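Home » Resources » Herb Store Room Walk-Through Checklist

Herb Store Room Walk-Through, With Our Comments
Tumcombe Botanicals, updated March 2024 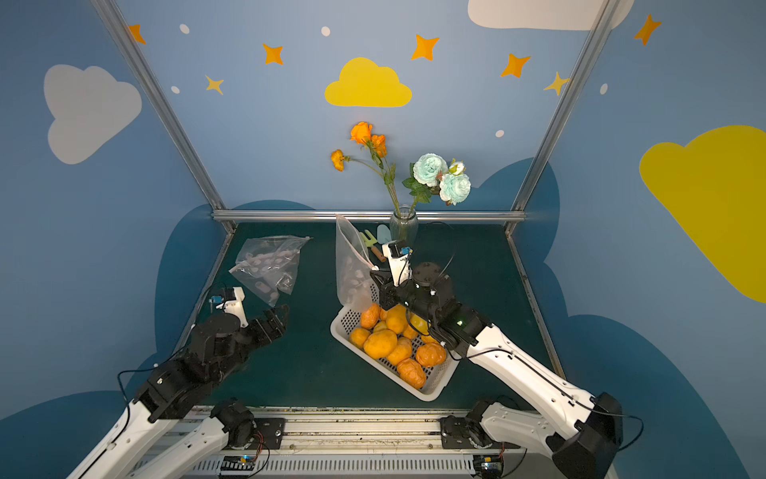 We get asked for this list every time a new shop or small packer starts buying dried roots and leaf from us, so we've finally typed it up properly, comments and all. It's the same sheet we use in our own store at Brundham, and you're very welcome to copy it, scribble on it and change whatever doesn't suit your building. Give yourself a good hour the first time (it goes a lot quicker after that!).

1. Sacks and drums off the floor
OK / Needs work
Pallets or racking, either is fine, and leave a hand's width from the wall so you can sweep behind. Our worst corner is always the one by the valerian, where people lean things "just for a minute."
Comment: two pallets with split boards, swapped out the same day.

2. Lot labels facing out and readable
OK / Needs work
Plant name, plant part, lot number and date received. If you have to move a sack to read its label, it fails. Marker fades faster than you'd think near a window.
Comment: lot 3629, licorice root, had its label tucked underneath. Relabeled.

3. Room humidity and temperature
OK / Needs work
Write down the reading, please, and don't just tick the box. We like to stay under 60 percent, and we check the dial against a second one before the sticky weather starts in June.
Comment: 41 percent at the door, a little higher at the back.

4. Signs of moths, beetles or mice
OK / Needs work
Take a flashlight and look along the seams of the sacks, especially with chamomile and anything sweet. Change sticky traps on schedule even when they look clean.
Comment: nothing on 16 traps. One trap missing by the loading door, replaced.

5. Lifting and stacking
OK / Needs work
Heavy drums go on the bottom shelf, and the rack's load plate has to be where people can see it. Ours says 700 pounds per level and we stay well below that.
Comment: load plate dusty, wiped down.

6. Dust around the grinder
OK / Needs work
Powdered root gets everywhere, and fine dust can catch fire, so no dry brushing and no compressed air. Check the masks too. The Ruotsalainen extractor needs its filter looked at every visit.
Comment: filter due, new one on order from Jiscombe.

7. Allergens and strong-smelling herbs kept apart
OK / Needs work
Peppermint will flavor a whole shelf if you let it. Closed drums, own bay, own scoop.
Comment: scoop was in the wrong bay again. Tied it on with string.

8. Exits, extinguisher and first aid box
OK / Needs work
Walk the route to each door and push it open.
Comment: all clear, eyewash bottle to be reordered.

Checked by: ____________ Next check due: ____________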